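Speaker notes: Looking after a shared washing machine
Evening talk for residents, Masia House, November
Madhu Negi

Before starting: put the handouts on the chairs, check the people at the back can hear. Talk runs 45 minutes with questions. Keep the tea until after.

Opening

Thank people for coming out. Say who I am: I looked after the laundry rooms at Pacheco Court before I moved here, and I now do the same job for both buildings. I am not a repair engineer. Anything that needs the back panel off goes to Lelico, who hold the service contract.

Masia House has 21 flats using the laundry, and 17 of them put their names down for tonight or sent a question in. Most of the questions were the same three: why does it smell, why are there grey marks on my towels, and what is the little round cover at the bottom for. I will go from the top of the machine to the bottom and answer them on the way.

Part one: the door and the seal

Start with the seal, as it is the part people touch most and clean least. It is the grey rubber ring between the drum and the front of the machine. It has a fold in it. Water sits in the fold after a wash, along with hair, fluff and whatever was in your pockets. That is where most smells begin.

What to do after the last wash of the day:
Pull the fold back gently with your fingers and wipe all the way round with a dry cloth.
Do the bottom twice. Everything ends up at the bottom.
Take out coins and hair grips. Do not push them further in to deal with later.
Leave the door open a hand's width. 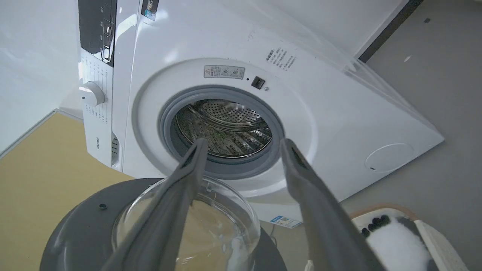 Once a week the seal wants a proper clean. Warm water and a drop of washing-up liquid will do for ordinary dirt. For black spots, use a mould cleaner that says on the bottle it is safe for rubber, leave it for the time given, then rinse it off and run an empty wash before anyone puts clothes in. Never mix two cleaners. Say this slowly and say it again.

Do not scrape at the seal with a knife or a nail file. A small cut turns into a leak, and a new seal is a job for Lelico.

Then the drum. Feel round the inside with your hand while it is empty and still. If something catches your skin it will catch a jumper. It is usually a bit of underwire stuck through one of the small holes. If you can draw it out with your fingers, do that. If you can't, stop there, put a note on the door and ring me.

Grey marks on towels. Two causes, nearly always. One is too much softener. The other is washing at low temperatures all the time, which lets a greasy film build up where you can't see it. The cure for both is an empty hot wash with no clothes and a drum cleaner, once a month. I do this on the first of the month in the early morning. If you find the machine running with nothing in it, please leave it to finish.

Pause for questions on part one. If someone asks about soda crystals: check the machine's handbook first, and don't use them alongside a drum cleaner.

Part two: the drawer and how much powder

Keep this short. People think they know it.

Take the drawer out and wash it in the sink. An old toothbrush is good for the corners. Wipe inside the slot as well, particularly the top of it, where water comes in.

Use less detergent than you think. Read the dose on the packet for your water and your size of load, and measure it. A full cap is normally meant for a heavy, dirty wash. If there is still foam showing at the end, you have used too much.

Do not pack the drum tight. You should be able to get your hand in flat above the clothes.

Part three: the filter

Slow down here. This is the part that saves money. Last year Pacheco Court spent 3,000 pounds on call-outs and parts, and a large share of that was for machines that would not drain. Blocked filters, most of them.

The filter is behind a small cover low down on the front. It catches what gets past the drum before it reaches the pump. Explain the order:
Turn the machine off and unplug it.
Wait until any hot water has cooled.
Put down an old towel and a shallow tray. A baking tray is the right height.
Open the cover. If there is a little drain hose, empty that first.
Unscrew the filter slowly. Stop when water comes, let it run, empty the tray, carry on.
Clean the filter under the tap and look into the hole with a torch.
Screw it back until it stops, then run a short rinse and check for drips.
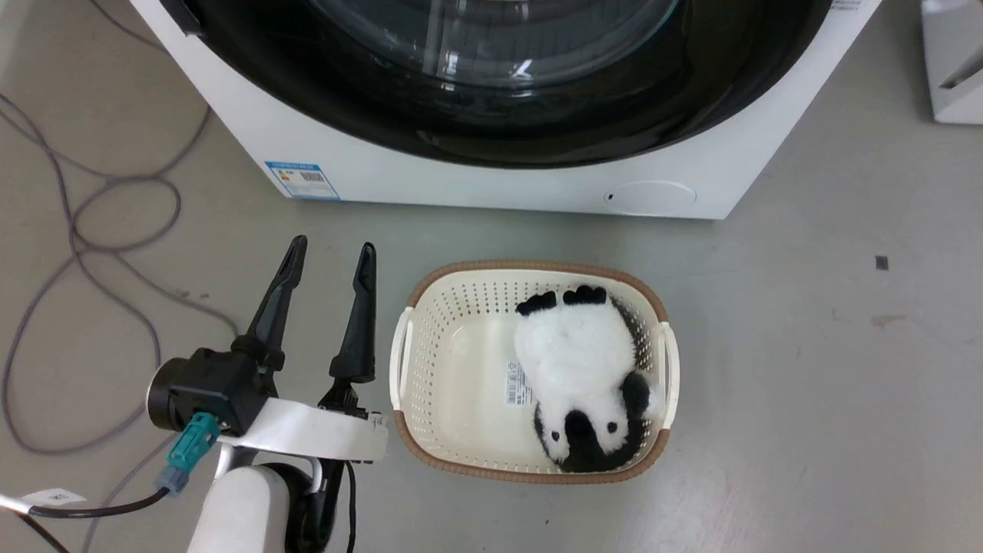

Aarti Kandpal wrote to me after I gave this talk at Pacheco Court and said the order was right but I had left out the floor. She had emptied her filter without a towel, gone to fetch one and slipped on the way back. She also asked me to tell people to keep a dry path to the socket, and to do the job in daylight if they can.

I have added both. Towel down first, before the cover is touched. Anything on the floor that you could trip on gets moved before you kneel down. If water has reached a plug or an extension lead, do not pick it up. Switch off at the fuse board if you can reach it safely, and ring me.

How often: every two months for one household. For a shared machine, every fortnight. I do ours, so you only need to know this if it stops with water in it and I can't be reached.

Things I have taken out of filters, if there is time: a baby sock, two keys, most of a bus pass, a great many tissues. Ask people to check pockets.

Part four: when the door won't open

This was the other common question. The door stays locked for a short while after the wash ends. Give it a few minutes. Do not pull on it. Handles break and the lock gets bent, and then it won't start next time either.

If it is still locked after that, look through the glass low down.
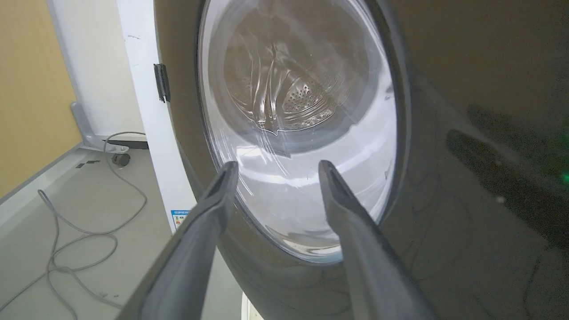 If you can see water standing, the machine has not drained. Try a drain or spin programme once. If the water is still there, it is the filter or the hose, and you go back to part three. If there is no water and the door will not open, switch off at the wall for five minutes and try again. After that it is a call to Lelico.

The glass needs a wipe as well. Use a damp cloth, inside and out, and go round the edge where it meets the seal. If it leaks at the front, look here before blaming the seal. A line of dried soap or a single hair across the glass can be enough to let water through.

Part five: the rota and the cupboard

The Cevance cleaning kit is in the cupboard by the door: cloths, tray, torch, toothbrush, gloves. Put wet cloths on the rail and not back in the box.

The rota is on the handout. Each flat has one evening wipe in turn: seal, glass, drawer. It takes less time than a cup of tea. If you can't do yours, swap with a neighbour and write the change on the sheet.

Last washes start by nine at night.

Questions

Likely ones:
Can I wash a dog bed? Yes, if it fits easily. Shake it outside first and wipe the seal after.
Can I dye clothes in it? No.
Who do I ring about an odd noise? Me first. Tell me whether it comes during the wash or the spin.

Collect spare handouts. Remind people about tea and the sign-up sheet for the filter demonstration.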